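Buying and budgeting FAQ - two-arm kitchen cells

Updated Thu 23 May. Quick answers for sites planning a purchase this year. Longer stuff is in the planning pack, ask your Trevasby contact.

Do we need to buy hardware first?

No. Most sites start with the simulation seat and hold off on arms and hands till they know which tasks they care about. Seat first, hardware quote second. Doing it the other way round is how people end up with the wrong reach.

What does the simulation seat cost?

$1487 per seat per year. Includes the kitchen scene set, both arm models, and the hand models. Does not include your workstation. Existing machine is fine if it meets the spec sheet, and most desktops bought for CAD work do.

What's in the kitchen scene set?

Marble-look counter, a microwave with a door that opens, a potted plant, plus small stuff to reach for - cartons, corn, that kind of thing. Two hands working from the near side of the counter. You can swap items in and out, no extra charge. 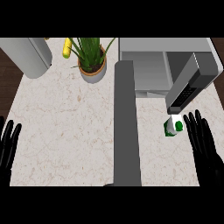
How much for the hands?

Quoted separately. Five-figure item for most configurations, so please don't guess from a competitor's web page. The one number we can post is the spare finger kit, $3721 per pair of hands. Budget for one kit in year one. Sites that skip it usually order it in a rush later and pay express freight.

Can we buy one arm now and one later?

Yes, but the second arm gets priced at whatever the list is on that day. Also you pay for a second install visit. If the money has to be split over two budget years, ask about the Rislow lease instead. Same hardware, fixed rate, and the second arm can be added at the start of year two.

How much counter space should we plan for?

Depends on the tasks. Draw your counter before you ask for a quote, and mark anything upright on it. Posts, shelf legs, tall appliances. A post in the middle splits the work area and one arm may not get to the other side without going around. Same for appliance doors: mark them open, not closed. An open microwave door takes a lot more room than people expect and we've had to requote becuase of it.

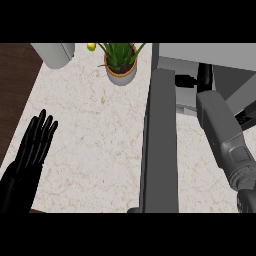

Send the drawing with heights if you have them. A pencil sketch is OK, phone photo of a pencil sketch also OK. We load it into the simulator with your arm choice and send back a reach check, normally within four working days. No fee for the first layout. Changes after that come out of your support hours.

What do people forget to budget for?

Power at the counter. A mount that doesn't wobble. Floor space behind the arms for the controllers. Staff time, mostly - plan on roughly 92 hours of somebody's time in the first quarter, more if they are new to it. Insurance, sometimes. Check with whoever holds your building policy.

Is Naten software included?

The basic license is, one per cell. Logging and playback is an add-on. If you only want it for a trial, say so on the form and we'll switch it on for the trial period.

Lead times?

Seats: same week. Arms and hands: longer, and it moves around. Orders placed before the end of September get a delivery slot in the current year, subject to stock. After that assume next year and be happy if its sooner.

Who does the install?

Bustamante handles installs and the first service visit. They quote travel on their own invoice, so leave a line for it. It will not show up on ours.

Can we return it?

Seats, no. Unused hardware in the original crate, yes, less a restocking fee. Once it's been bolted down we can only offer trade-in credit.

My question isn't here

Use the quote form, pick "other", and put your layout name in the subject line. Goes to the same inbox as everything else.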